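Wrist camera or overhead camera for comparing two grippers?

Posted by Su-chen Yau, Mon 8 September

Hello all, I've been trying the Mulcahy fingers against the Lakance pair on groceries, and I do like both of them. The trouble is that I can't judge the grip fairly. From overhead the arm hides nearly everything, and from the wrist I lose sight of the rest of the table. Vegetables are the worst, being such awkward shapes.

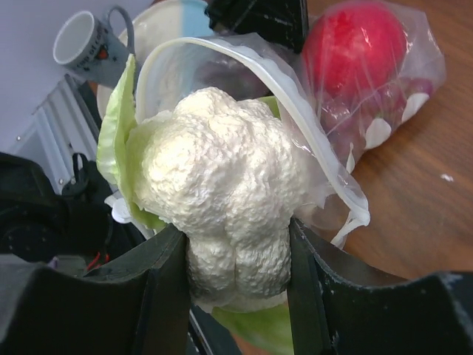 I'd dearly like to keep to one camera if I can - my controller gets terribly slow with two. Which would you give up?

Fustanlow

Keep the wrist one, I'd say. What you want to know is where the fingers touch, and you'll only get that close up. I did 22 lifts with each pair back in June and hardly looked at the overhead pictures afterwards. Do use the same closing force for both, though, or you'll end up comparing your settings (I lost a whole weekend that way!).

Ustasell

overhead for me, but mine is all boxes

Su-chen Yau

Thank you both, that's very kind. Wrist it is for now, and I'll check the force on the Lakance pair before I start again.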